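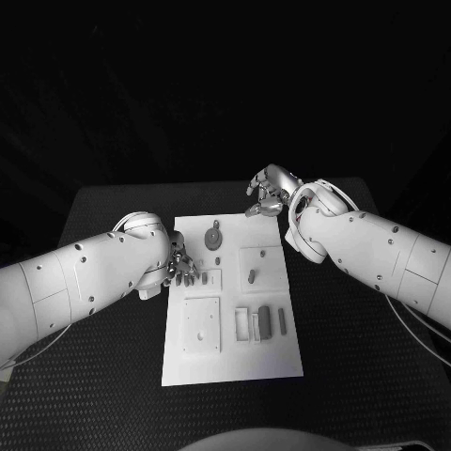
Over the Erneck on a Ribbon of Concrete

There are bigger footbridges than the one at Dumton, and there are certainly more famous ones, but I can't think of many I'd travel farther to walk across. I went twice in one week. The second time I just stood in the middle and bounced a little on my heels to feel it answer.

It is a stress ribbon bridge, a type you don't see very often in this country, and it crosses the Erneck River just below the old Wieser mill. If you've never met a stress ribbon, think of a rope bridge in an adventure movie, with the planks laid straight onto the ropes. Now make the ropes out of high-strength steel, make the planks out of precast concrete, and pull the whole thing so tight that the sag almost disappears. There are no towers, no arches and no hangers. You walk on the cables themselves, more or less, with a thin skin of concrete between them and your shoes!

At Dumton that skin is 10 inches thick. The span is 300 feet. Stand on the east bank and look at it side on and the proportions seem impossible, like somebody drew a line across the valley with a sharp pencil and then decided to leave it there.

Holding on tight

The catch with a ribbon this flat is the pull. Any clothesline will show you the problem: hang a wet towel in the middle and try to haul the line level. The flatter you want it, the harder you have to pull, and the last inch takes more effort than all the others together. A flat bridge pulls on its ends in the same way, day and night, with or without people on it.

So the real muscle of the Dumton bridge is in the ground. Behind each abutment a set of anchors runs down at a slant into the rock, and the abutments themselves are great blocks, mostly buried, with grass growing right up to the handrail posts. The west side was easy going, with good sandstone close to the surface. The east side was another story. There the rock sits under a deep layer of old river gravel, and the anchors had to go a good deal deeper to find something worth gripping.

I love that this is all hidden. A suspension bridge shows off its anchorages and a cantilever bridge practically flexes at you. A visitor to Dumton could cross every day for years and never guess how hard those two grassy banks are working.

Threading the beads

The deck went up in 17 working days, with no falsework in the river at all. First the bearing cables were drawn across and tensioned. Then the precast segments were hung on them one after another and pulled out from the bank by winch, like beads along a string. As each one went on, the shape of the cables changed a little, so the ribbon looked lumpy and wrong for most of the job (there are some wonderfully alarming photographs of this in the town library) and only settled into its proper curve near the end.

After that the joints were filled, and a second set of cables was stressed to squeeze all the segments together. That squeeze is what turns a string of beads into a bridge. It closes the joints, stiffens the deck and takes most of the wobble out of it.

Most, I'm glad to say, but not all. A runner coming the other way will send a small shiver through the deck, and a school group sends a bigger one. The designers checked the bridge for a crowd of 600 people, and dampers under the middle of the span keep the motion well inside what walkers find comfortable.

Getting there

The riverside path from Drodeo is the best approach, flat the whole way and shaded by sycamores for the last mile. You come around a bend past the mill race and there it is, low over the water. Go early, when the sun is behind the mill and the underside of the deck picks up the light from the river. Then cross slowly, stop halfway, and wait for a runner.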